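Huvness Wrist Camera Kit for the Flirkel Arm: Review

Reviewed by Xolani Cele
Filed under: Small automation, Add-ons

We run a Flirkel tabletop arm in the back of a repair shop in Gustthorpe. It sorts fittings, holds parts for gluing and moves small tools from one tray to another. Until June it did all of this from taught positions, with no camera. If a tray got bumped, the arm went to the old spot anyway and closed on air.

The Huvness kit is meant to fix that. It is a small camera that mounts near the gripper, a cable, a clamp and a license for the Huvness software. I bought ours at full price from Ung, a parts dealer, and have used it for 17 working days.

What you get

The box holds the camera, a two-piece clamp, 3 lengths of cable, a bag of screws and a printed card for calibration. The manual is a download. It is clear on mounting and thin on everything else. The section on lighting is one paragraph.

You supply the computer. Ours is an ordinary desktop that was already running the arm. The software installed without trouble but asked for a restart twice.

Setup

Mounting took me 23 minutes, most of it spent on the cable. The clamp fits well and does not slip. The cable is another matter. The shortest one pulls tight when the wrist turns all the way over, and the middle one leaves a loop that can catch on the bench edge. I used the middle one and tied it back in two places.

Calibration means holding the printed card in front of the camera at several angles until the software is satisfied. It failed the first time under our overhead light, which put a glare on the card. Eun-ji Ha, who shares the bench with me, laid the card flat and moved a lamp to the side, and it passed on the next try. I would print a spare card on matte paper.

Finding parts

With the arm stopped over the tray, the kit does its job. I set it to find brass elbows, plastic caps and short lengths of tube. Over a morning it was given 61 parts and picked up all but a few of the tubes. Those were lying against the tray wall, and I think a person with pliers would have had some trouble too.

Shiny parts are harder. The software sees a highlight and reads it as an edge, so the gripper ends up slightly to one side. Turning down the exposure helps. There is a slider for this, but it is two menus deep and resets when you load a new job. That should have been caught before the kit was sold.

Moving shots

Huvness also sells the kit for tracking while the arm moves. I had less luck with this. At the slow setting it keeps up. At the speed we normally run, the picture goes soft and the software loses its target.

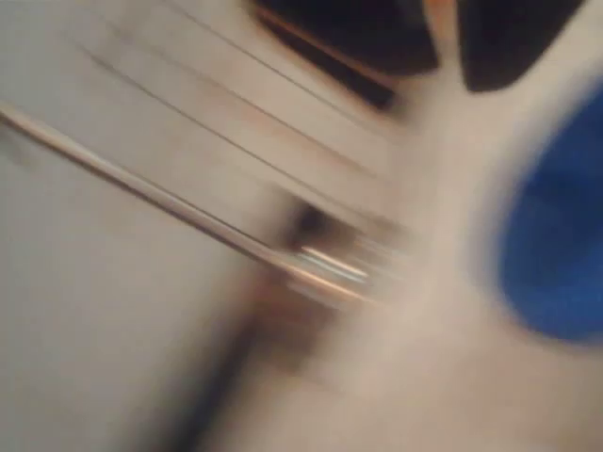

A shorter exposure sharpens things up, but then you need more light than our bench has. I added a second lamp and got part of the way there. In the end I changed the job so that the arm pauses over the tray, looks, and then goes down. It adds a little time to each pick - not enough to bother us, though a busier shop may feel differently.

Support answered my email on a Wednesday, the day after I wrote. They confirmed that the exposure setting resets and said a fix was planned. They had no date for it.

Should you buy it?

If your arm can stop and look, yes. It has saved us from re-teaching positions every time a tray gets moved, and the clamp and camera feel solid. If you need to follow parts on the move at full speed, I would hold off or ask Ung for a trial unit first. Budget for a good side lamp either way, and get a few extra cable ties.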